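Rissanen open day: the Skivotine sorting arm reviewed

I run a small packing room and I've been looking at sorting arms since March. Rissanen had its showroom open to buyers, so I drove over to see the Skivotine, an arm sold with a jointed hand instead of the usual two-jaw clamp. I stayed until they closed at 4 p.m.

The demo is a plain one. There is a white table with two woven baskets and a few everyday things between them. The area for each basket is labeled by hand, right on the tabletop. The arm is supposed to work out what goes where and put it there. No trays, no fixtures, no bar codes.

What I wanted to see was the hand. On a clamp, a roll of tape is an easy part if it stands up and an annoying one if it lies flat. They had it lying flat. 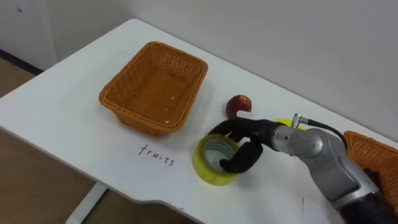
One finger in the center of the tape roll, another above it.

I liked that approach. Our Emon clamp has to come at a roll from the outside, and it needs clear space on both sides. Going in through the core takes less room. The fingers have a dark, slightly textured covering, and I'd want to know what a replacement costs before I put it near cardboard dust all day. The staff didn't have a price.

The arm is slower than I hoped. I was given a figure of 14 seconds per item, and from where I stood that felt fair. For a line like ours, with mixed returns and no rush, it would do. For anything faster it won't — look at a suction head.

The sorting job itself was fruit in one basket and office supplies in the other. Visitors could ask for the items to be moved before a run, and I'd suggest doing that if you go. Ask for things placed close together too. I only thought of it on the drive home.

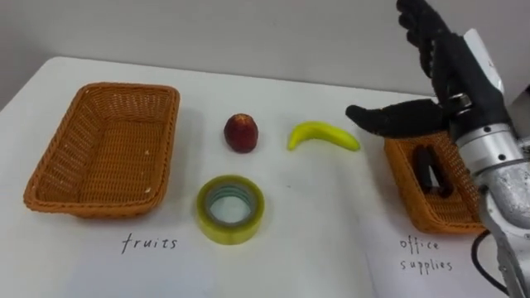
Setup and price

The arm bolts to a bench or a stand. Rissanen quotes 218 pounds for arm, hand and controller, so check your floor if you're upstairs. The cable runs outside the arm, and I'd tie it down in a tight space. The training software comes from Hundanero and costs 1,594 dollars a year on top of the hardware. They say some 200 practice runs are enough for a new item. I couldn't test that in one afternoon.

Worth a visit if you handle odd shapes in small numbers. I've asked for a two-week trial with our own stock — mostly boxed lamps and loose hardware — and will add to this review if I get it.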